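Open Day Planning, Patow Makers' Circle
Minutes, 30/10/2026

**1. Last month's demo visit**

Emese Illés reported back on the kitchen visit with the hand-held gripper, and she was still beaming! The task was plain table clearing, with sponges, wrappers and plastic bags all over a busy checked tablecloth. Everyone who came got a turn at the handle (141 visitors signed the book, our best yet).
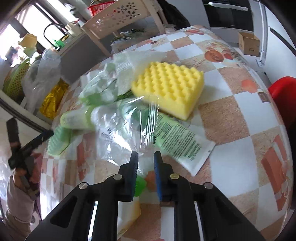
Raju asked whether people would get bored of watching trash being sorted. Emese thought the opposite: the line for a turn never got short, and kids kept going back to the end of it.

We talked for a good while about soft things. A sponge gives when you squeeze it, so beginners tend to close the jaws too hard, and then they laugh and try again. Emese wants a sponge at every table in November. The black waste bin stood on the floor by the red stool, and most of us liked it there, as people have to reach down and aim.
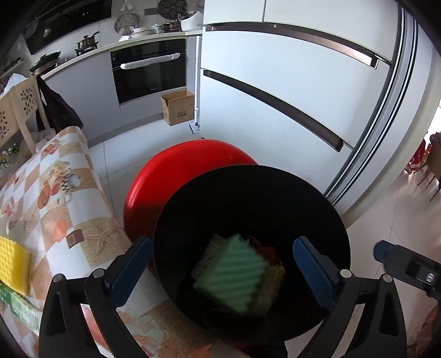 **2. November open day**

- Two tables, nine turns an hour at each. Agreed.
- Beltedus hall is booked; Raju has the key.
- Emese to bring more sponges, any color.

**3. Any other business**

Flyers go to the printer once Raju has checked the map.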